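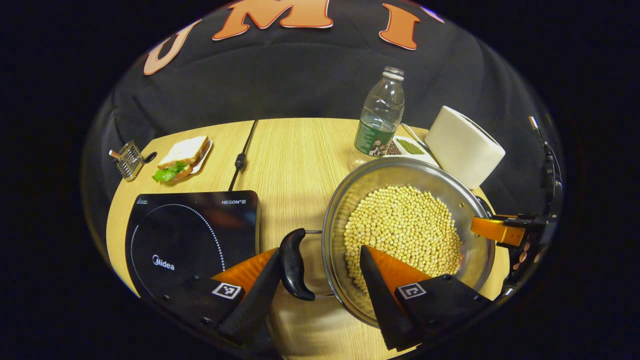 Budgeting for hand-held grippers and props, two-operator kitchen station

We are planning a second data collection station for kitchen tasks and I need to put a budget in by Thursday. The existing one has two hand-held grippers, one per hand, and a round table with a cloth backdrop. The task at present is handling a large steel pan heaped with pale dried beans, with a Midea induction hob on the table beside it. The pan handle is curved and black, and it is the part the fingers have to close on. My sheet has 1638 for a pair of grippers from Rernel and 1123 for a pair from Truden, both in pounds before VAT. The Truden price leaves out the cameras. The Rernel price includes them but charges separately for the mounting plates. I have 1000 set aside for everything that is not a gripper: table, hob, pans, lighting, storage, spare fingers. Is that split sensible, and is there a line I have missed? The station would run five days a week with two people taking turns.

Posted by netness_bench

Your split is all right for the first month and too thin after that. The usual mistake is to treat the gripper pair as the main cost and the fingers as part of it. Fingers are consumables. Steel handles and rolled rims wear the contact face, and once the face is rounded the grip on a heavy pan changes, so your later recordings no longer match your early ones. Budget for fingers as a monthly line and ask both suppliers for the price of a set of finger pads on its own, plus delivery. We got through 17 sets at our site before the second station opened, most of them on metal cookware.

Lines I would add to the sheet:

Printed markers. The small square tags on the finger bases get scratched and greasy. Buy a sheet of spares with the grippers and check that the size is identical, as a reprint from an office printer may not be.

Calibration time. Half a day per pair at set-up, then an hour whenever a finger or mount is changed. Put it in as wages.

Cables. If your units are wired, buy two spares of each. A cable run down the side of a table will get caught by someone's hip sooner or later.

Load. Weigh the fullest pan you intend to lift and send the figure to the supplier. A large pan of dried beans is heavier than people expect, and all of it hangs off the handle. Ask for the rated closing force at the fingertip, in newtons, measured with worn pads as well as new ones. Rernel gave us this figure when we asked. Truden sent a brochure.

Power. Put the hob on its own circuit if you mean to switch it on. If it is only there to be put on and taken off, you can save the cost of the electrician, but write that down in the station plan so that the next person does not assume otherwise.

On the 1123 against the 1638: price the cameras, lenses and storage cards for the Truden pair before you compare. When we did this the gap was small, and the Rernel units were quicker to set up. Get the mounting plates quoted in writing.

Posted by Sveinbjörnsson

Just get the cheaper ones. You can buy pans anywhere.

Posted by truden_user

I agree with most of the long answer but would not buy spares of everything on day one. Order one spare set of fingers and one cable, run for two weeks, then order again from what has worn out. Do budget for lids and tubs. Dried beans get everywhere, including into exposed gears, and a tray with a raised edge under the pan is cheaper than a service visit. Also ask about lead time. Ours was quoted in days and ran into February.

Posted by bench_four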